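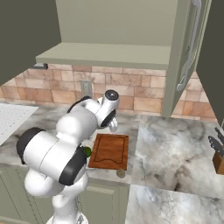 Simulated kitchen, arm over the counter by the cutting board. From the Lislow kitchen pack.

TOOLS WE TRIED: Lislow kitchen pack

Quick one this issue, I'm writing it between two other deadlines so bear with me. Natalia Sandoval asked back in November if anybody had tried Lislow, the simulated kitchens from Dekdale. We have now. Two weeks with the trial license, me and Tiburcio Trujillo mostly, Azucena Lozano on the install side.

What you get: a set of ready-made kitchens, a seven-joint arm already set up in them, a task list, and a recorder that saves everything the arm does. 112 tasks in the base pack. 17 kitchen layouts. Pick things up, put things down, open doors, shut doors, wipe. You can drive the arm by hand or hook up your own controller. We did both.

Install. Not great. The instructions skip a step (you have to set the asset folder BEFORE the first launch, not after) and Azucena lost most of a morning to it. Dekdale support answered same day, to be fair. They say the page will be fixed.

Once it's up, it's good. Runs fine on our older desktop, the one by the window. Loading a kitchen is slow the first time and quick after that. Looks are better than I expected for the price, stone and tile especially. Reflections off if you get close, don't care.

Driving by hand takes practice. Tiburcio had it in an afternoon. I did not. My arm kept coming in too low and bumping the board, and the contact feels a little mushy, like the counter has a rubber mat on it. There's a stiffness setting burried in the third menu. Turn it up. Much better after.

Wrist camera is the part I'd pay for. Most packs we've looked at bolt it on as an afterthought, here it is saved in step with the room view and you can play the two side by side.
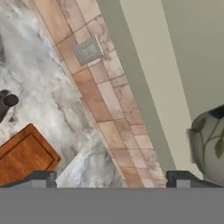
Wrist view, fingers open. Counter to the left, backsplash tile running through the middle.

Note the tilt. View rolls with the wrist, so if your model was trained on level pictures, expect trouble. Ours had plenty. There's an option to level it in playback but not in the saved files, which seems backward to me. Sent that in as a request.

Recording: we saved 1,076 runs before the trial was up. 4 came out corrupt, all from the same evening, all when the disk was nearly full. No warning from the software. Watch your disk.

Didn't get to: the two-arm add-on, or the Drositz importer for bringing in your own furniture. Verna Oyelaran has been using the importer and says the doors come in without hinges half the time. She's promised us a write up.

Price is per seat, per year, with a school rate you have to ask for. Ask for it. The cheaper tier drops the wrist camera, so skip that one.

Would we buy? Yes, one seat, for the recording alone. Not a replacement for time on a real arm and I wouldn't trust the grip numbers for anything soft or slippery. For getting new people used to driving before they touch hardware, very handy.

Trial requests go thru the Dekdale site. Our settings file is in the shared folder under Tlapale, stiffness fix included. Questions to me or Tiburcio.

Tonantzin Huerta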